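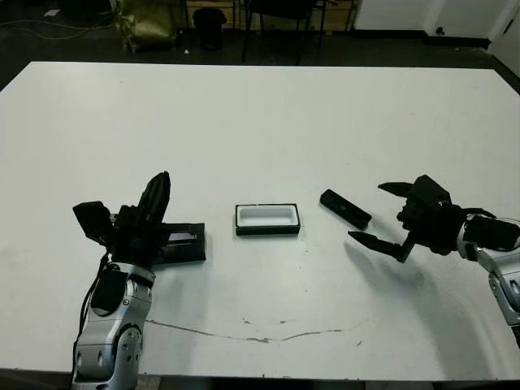
The Long Table

The Skavow hand had been on loan for more than 12 weeks when the letter came asking for it back. It was dated May 28, 2021 and it was polite. We could return the hand or buy it, and if we wanted to buy it the price was the one we had already been told.

My manager put the letter on my desk and said she needed an answer by the end of the day on which hand was better. I said better at what. She said better at the job, and went to her meeting.

The job was picking up flat things. Prosora had a contract to sort returned electronics in the new building at Pustthorpe, and returned electronics are mostly flat, black and shiny. A hand that can hold an orange will often fail at a thing like that. It pushes it along the table until it falls off.

I had the two arms set up at the long table, one on each side. The Skavow was on the right. On the left was the Karamanlidis, which we had owned for years and which everyone in the building talked about as if it were an old van. I had liked it from the start. I tried to keep that out of the notes.

The table was white and scuffed and had a crack in it, a thin brown line that wandered across the top. I had learned to keep the parts away from the line. The software sometimes took it for an edge.

I began with the tray. It was a small one with a black rim and a white border inside, and it sat low enough that a finger had to come down very close to the table to get hold of it. I brought the gripper in with the fingers wide, stopped, and looked at the picture from the wrist. 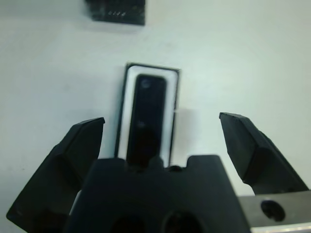
Fingers open on both sides of the tray, not touching it.

I ran each test the same way. Open, come forward, stop, look, close, lift, wait, put down. I wrote a tick or a cross. Then I moved the tray a little and did it again. By lunch I had 84 lines in the notebook, half for each hand, and the ticks were so evenly shared that I went back to check I had not been copying from one column to the other.

I ate my sandwich at the table, which is not allowed.

In the afternoon my manager came back and stood by the door for a while. She asked how it was going. I told her they were level. She said they could not be level, because one of them cost three times as much as the other. I said the tray did not know that.

She pulled a chair over. She used to do my job, before she did hers, and she still looked at a gripper in the way some people look at a horse.

"You're going easy on the left one," she said.

"I'm running the same program."

"You're putting the tray down straighter on the left."

I looked at the marks I had made in the notebook, and at the little sketches of where the tray had been. She was right. I had been turning it, a few degrees each time, so that it met the Karamanlidis square on. I had not known I was doing it. On the right I had put it down any old how, and the Skavow had coped.

I didn't say anything for a bit. Then I tore out the pages, which is also not allowed, and ruled two new columns.

"You put them down," I said. "I'll press the button, and I won't look until it's stopped."

So we did it like that. She laid the parts out and I sat with my back half turned. She used the tray, and then she started bringing things over from the returns shelf that I had not planned on, thin things with no good place to hold them. She stood some of them on end. I would hear the motors run and stop, and she would say "yes" or "no", and I would write it down. We got through another four boxes. The light in the windows moved off the floor and I forgot to ring home.

There was one part I remember because she made me turn round and look. It was black and narrow, with a pale strip up the face and a patch of crinkled foil beside the strip. I would have bet money against either hand holding it upright.

"Well," she said.

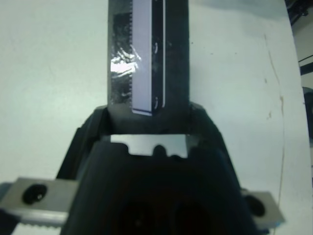
What I Wrote Down

We stopped at 205. I added up the columns twice and she added them up once. The Skavow was ahead. It was not a large gap, but it was there in every box, and it was widest on the parts she had put down crooked.

I wrote the answer in one line and she signed under it. Then she asked whether I wanted a day before she sent it. I said no.

The hand was paid for in June. They let me take the Karamanlidis off the arm myself. There are four bolts and a connector, and the last bolt had been overtightened by somebody, probably me, so I had to go down to the stores for a longer key. When I came back my manager had already got it loose with the short one. She held the hand while I undid the connector, and we put it in the box the Skavow had come in, with the foam cut for the wrong shape.

It's on the shelf over the kettle. The label on the box still says Skavow. I keep meaning to change it.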